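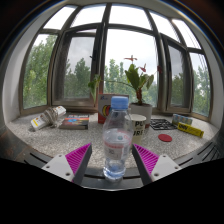

They want my hands first and then they will see if they still need me, one worker at Demora told us in the first interview, and we decided to begin our report with this opinion. Demora takes care of the common rooms in the Eder building. In November it joined the project Ultia, where the staff record their tidying work with a hand-held gripper, and a robot should later learn from these recordings.

1. What we asked

Our question was how the daily work changes already before any robot arrives. We interviewed 12 employees and read the shift plans. The goal of the project is 1000 recordings. When we finished our visits, 600 were ready.

2. What changed
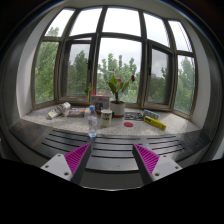
The first change is the speed. Before, a person cleared a window sill without thinking, often with both hands. With the gripper each object is a separate task, and the worker must decide the order. On the stone sill of the bay window, for example, the water bottle stands at the front, while the potted plant is close to the glass with several small things near it. Most employees told us they would take the bottle first. Two of them preferred to begin at the back – they said it is their habit and they do not want to lose it.

The second change is who gives advice. Older employees now explain their way of working to the younger ones, and some of them enjoyed this very much. But the recording time is not in the shift plan, so the normal cleaning is moved to the evening. This was the most frequent complaint.

3. Limits of our study

We could not speak with the management. We also did not visit the second location in Drerby, where recording starts later.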